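Wunov Linen Loan: Questions We Get A Lot

Last updated July 3, 2024

Read this before emailing please. Inbox is slow in summer, most of what people ask is below.

What is it?

Table linen you borrow. Napkins, tablecloths, runners, plain dish towels. Weddings, funerals, school dinners, block parties. You pick up, you use it, you bring it back. No charge for the linen itself, only a deposit.

Who can borrow?

Anyone with a local address. Groups too, but one person has to sign and that person gets the phone calls. Caterers, sorry, no. Ask Wostex, they rent to businesses and their stuff is all matched and pressed. Ours is not.

How much do you have?

2,393 pieces at the November count, mostly napkins. Fewer tablecloths than you'd think. Round ones go first.

Can I get 200 matching napkins?

200 napkins, yes, most of the time. Matching, no. We sort by color family, so you'll get whites together, creams together, etc. Some have a hem stitch, some have a rolled edge. On a set table under a plate it's hard to tell. If you need them identical you want a rental company.

What colors?

White, off white, cream, a few blues. There was a burgundy set and it bled on everything so it's gone. Please don't donate burgundy.

How far ahead should I book?

Earlier the better for May through September. The rest of the year 2 weeks is fine. We don't hold linen without a deposit, even if you came by and liked it. Even if you called. Sorry.

How do I book?

Form on the Borrow page. Put in the pickup date, the return date, what you want and how many. Leave the notes box for real notes (stairs, late pickup, allergies to detergent). Ylva Løken goes through the forms in the evening and writes back. If you haven't heard in three days check your spam folder, then write again.

How does the linen come?

Folded if it's tablecloths. Napkins and towels go in bins, as is. We used to fold every napkin and it ate up whole evenings, and then people shook them out and refolded them into swans anyway.
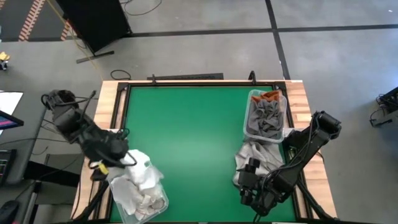 White and cream cloths in a clear bin, filled past the rim.

Will it be ironed?

No. Clean, not ironed. Tablecloths look better if you hang them up overnight. For napkins, a damp iron and a hot one, quick pass, stack them while they're warm and they flatten eachother out. Linen wants more steam than cotton. Polyester wants a cool iron, check the label or you'll have a shiny patch forever.

Do I have to wash before returning?

Please don't! Shake out the crumbs, outside if you can, and put them back in the bins you got them in. We wash everything ourselves. People mean well but the home dryer sets stains, and then we can't get them out.

OK but there's wine on it

Cold water, blot, leave it. No salt, no club soda, no bleach. Tell us at the counter which ones so they can go in the soak first. Candle wax: let it go hard, pick off what comes off easily, leave the rest to us. Lipstick and tumeric, just tell us. We won't be mad, we've seen worse.

Can I keep it damp in the bin?

No no no. Mildew. One wet towel at the bottom of a full bin will spot everything it touches. If something's wet hang it over a chair until it dries, then pack.

What does it cost if I lose some?

A few napkins, nothing, it happens at every party. They go out with the paper plates. Check the trash bags before they leave the building, seriously. More than a few and we take it out of the deposit. Tablecloths always come out of the deposit, they're hard to replace. Price list is at the counter.

When do I get the deposit back?

After the wash and the count. Usually within a week of return. Longer in June. It goes back to the card you used, we can't do cash.

Can I cut or pin or dye them?

Pins OK, please take them out. Really take them out, all of them. No cutting, no dye, no fabric paint, no iron-on anything. If you want cloth for crafts ask about the rag box, that's the stuff too worn for a table. Yours to keep.

Do you take donations?

Yes, table linen and dish towels. Cotton or linen best. Washed, no fabric softener if you can help it (softener makes towels stop soaking things up, and it builds up in ours too). Small stains fine. No bed sheets right now, no curtains, no lace that has to be hand washed. Also no bags left outside the door overnight, they get rained on.

Do you have chair covers, plates, glasses?

Plates and glasses no. Chair covers, we had some once, never again.

Is the detergent scented?

Unscented. We can't promise about donated pieces that are new in, some smell of other people's closets for a few washes. If you're sensitive say so on the form and Ylva will pull from the older stock.

Can I help out with sorting?

Yes please. Sorting is whites from creams, good from rag, holes to the mending pile. No experience needed but decent daylight eyes help, the creams are sneaky. Mending is run by Yutong Lu, bring your own thimble if you have one you like.

I returned the wrong bin / I have one of your bins still

Just bring it back, no fee. Lids too if you've got them. We are always short of lids.

My question isn't here

Email form at the bottom of the Borrow page. Please put your pickup date in the subject line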